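The Small Box on the Table

My mother kept biscuits in a tin, buttons in another tin, and for years I opened the wrong one. Maybe this is why I like clear containers so much. When I moved to my flat in Lernstead I threw away 19 boxes that I could not see through, and I have not missed one of them.

The clear box has become a common thing in our kitchens. At Kwok, the household shop near the Ukden bridge, they take a whole wall. The shop sold almost 1,000 of them last year, most in the small size that holds a lunch or a few snacks. People buy one to try, and in May they come back for more, when the school trips begin and every bag needs something to eat in it.

What goes inside is a personal matter. I am for keeping very little in each box. A single wrapped treat in red and purple looks cheerful through a slightly frosted wall, and you know at once what is left. Behind the boxes I like a wire basket, white if possible, with a flat panel laid in it so that small things do not fall through the grid.
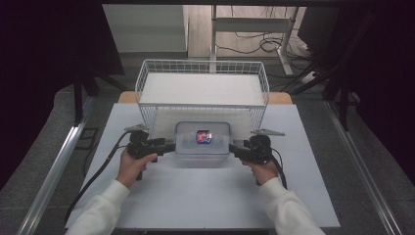
Ridwan Hartono does not agree with me about the small boxes, and he wrote to the magazine to say that a family of five needs two big ones and a strong shelf, and that all the rest is washing up. He also asked why people pay for a basket when a drawer is free.

I have thought about his letter. A drawer is good for spoons, but food in a drawer is forgotten in my house. Last winter I found a packet of raisins there that had moved with me from my old address.

For the basket, measure the depth of your shelf first, and also the height of the box with its lid on. Mine was too tall by a finger, so now it lives on the table next to the kettle, and the children find it without asking me.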